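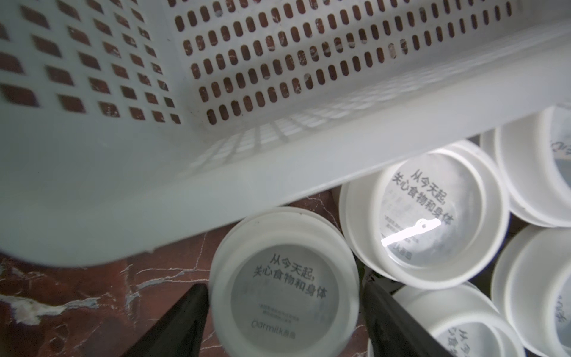

Review: The Tadivlow open day at Skondberg
By Razia Chaudhry
28 September 2026

I went to the Skondberg open day mostly to see the Tadivlow, the two-finger arm that Niazi has been selling to small kitchens and event caterers since June. I run the back end of a catering business and wanted to know if it could take over some of the clearing up. The day was free, you had to sign up ahead, and they let people in 12 at a time. My group got a little under an hour with the machine, which was enough to form an opinion.

The room was plain. There were two arms running and a third with its covers off so you could look at the joints. Fuad Wako from Niazi ran our session. He talked for a few minutes and then mostly let the arm work, which I liked. I have been to demonstrations where the slides took longer than the robot.

The job on our station was cups and a basket. White plastic oat milk cups, upside down in stacks on a dark red marble floor, next to a big white basket with slots and holes in the sides. The gripper comes down with a black finger on each side of a stack, closes, and lifts. It then carries the stack over the side of the basket and lets go. The stacks were pushed up close to each other, so the fingers had very little room to get in between them. I was glad to see that. At my place cups never end up in a tidy row.

Grip. The Tadivlow was better at this than I expected. It slowed down a lot before touching anything, and it did not crush a cup while I was there. When two stacks were leaning on each other it sometimes nudged the neighbor first and then went back for a second try. It lost hold of one stack in our session, on the way up, and two cups rolled off. Fuad put them back by hand.

Speed. Slow. One of my staff would have that floor clear before the arm was half done. Fuad said it can be set to run faster, but the fast setting was not shown to us and I can't comment on it. If you plan to let it run overnight this may not matter to you.

Seeing. There is a small camera down by the gripper, and a screen on the wall showed what it was picking up. Shiny surfaces gave it some trouble. With the polished floor and the room lights, there were moments when the arm stopped over a stack, backed off and came in again from another angle. It got there each time. I asked if a matte floor would help and was told yes, a little. I would want to try it on our steel counters before paying for anything, as they are worse than marble for glare.

The basket. Getting cups in was fine. The rim is thick and the arm cleared it with room to spare. It was less sure with stacks sitting right under the edge of the basket. For one of these it came in from the side, pushed the basket a couple of inches, and then had to look again to find where everything was. In a real kitchen the basket should probably be fixed to something.

Noise. Low. You can talk next to it in a normal voice. The fan on the control box was louder than the arm.

Setup. We were not shown a setup from scratch, and I think that was the weak part of the day. Fuad told us the arm had practiced on 700 cup pickups before the open day. He was open about that when asked, but it should be said up front. What I need to know is how long it takes with my cups and my baskets, and the answer I got was "it depends how different they are." Training is sold separately at 200 dollars a session, and he could not tell me how many sessions a place like mine would need.

Price. The arm rents for 2000 dollars a month with the gripper and the camera. That is too much for me at the speed I saw. A bigger site such as the Heltley canteen, which was also looking that day, may come out differently.

As a visit I would recommend it. Questions were answered, we could stand close behind the line, and there was no hard sell. Wear comfortable shoes, as there are no chairs. Parking is behind the building and fills up early.

Open day: 4 out of 5
Tadivlow arm, as shown: 3 out of 5

I have asked Niazi for a trial with our own cups and will add a note to this review if it happens.

Contact | Copyright 2026 Razia Chaudhry | Back to top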